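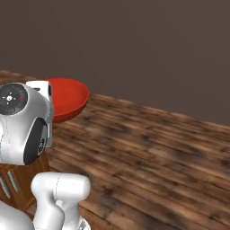 Site visit: Trallel, Grelinbridge
Report by Lumturie Trajkovski
Visit date: April 11, 2022

Purpose of the visit

Trallel runs a contract kitchen in Grelinbridge that portions cold meals for schools and two care homes. In December it began moving part of its bowl line to robot arms, with cell layout and programming done by an outside firm, Plandance. Our group asked to see how the change had been handled on the staffing side. The tour took most of the morning and covered the programming room, the bowl line and the wash area, in that order.

Programming room

All new tasks are built in simulation before anything is tried on the floor. The room has two desks and one large monitor. The operator on duty had a rendered arm on screen next to a red bowl on a plank tabletop, with the rest of the table clear. The arm is white, with a bulky wrist, and the working view is from behind the wrist. Operators told us they prefer this view for setting an approach, although the wrist housing hides part of the bowl from that side and they have to switch views to check the rim.

The simulated table does not match the stainless benches downstairs. Plandance supplied it with the first package and it was never replaced. Bench height and reach are entered separately, so the finish of the table has no effect on the motion. Lighting does matter when the camera settings are tested, and a second model with the correct bench surface is used for that.

A task is released to the floor after 500 simulated runs with no dropped bowl and no contact with the bench. If a run fails, the count starts over. A simple pick takes less than a day to clear. Stacking took over a week, mainly on account of bowls nesting too tightly.

Bowl line

The line has four stations. Two are automated: placing empty bowls on the belt, and moving filled bowls to the lidding machine. Filling and final inspection are still done by hand. Speed is set by the filling station, and the filler can pause the belt with a foot switch. This was requested by the staff during the trial. In the first version only the shift lead could stop the belt, and fillers fell behind whenever a tray of salad had to be changed.

Each automated station is enclosed on three sides, with a light curtain on the fourth. Reaching through the curtain stops the arm, and a restart requires a button press outside the enclosure. We saw one stop during the visit, when a bowl landed on its side. The employee at filling cleared it and restarted the station without calling anyone. Under the original rules a technician had to do this, and the wait was the most common complaint in the first month.

Staffing

The shift has 12 people, the same number as before the change. Placing and transferring bowls used to be a rotating job that most people disliked for the wrist strain. Those hours have gone to inspection, allergen labeling and the programming room. Four line employees have been trained to edit tasks in simulation and receive a higher hourly rate when they do so. Training was done on paid time, in half-day blocks.

Views on the floor were mixed. One filler said her hands hurt less at the end of the week. Another said the line is lonelier, as the person who used to stand beside her placing bowls now works upstairs. A third pointed out that the rotation gave everyone a break from filling, and that filling for a full shift is harder than it looks. Management has since put filling and inspection on a two-hour swap. We did not see a written schedule for this.

Open tasks in the programming room are kept in a numbered log, and any employee can add a request. Request 113, the newest at the time of our visit, asks for a slower approach when the taller bowls are in use.

Wash area

There is no automation here. Bermúdez, the dishwasher supplier, has quoted for an automatic unloading table, but the doorway would have to be widened and the quote is on hold.

Points to follow up

Ask Trallel for the two-hour swap schedule in writing.
Ask Plandance whether the restart procedure was reviewed after it was opened to line staff.
Get the training outline for the simulation course, including the number of hours.
Check how the higher rate is recorded when an employee splits a shift between the line and the programming room.

Visitors need closed shoes and a hair net. Parking is at the rear of the building, and the front gate is for deliveries only.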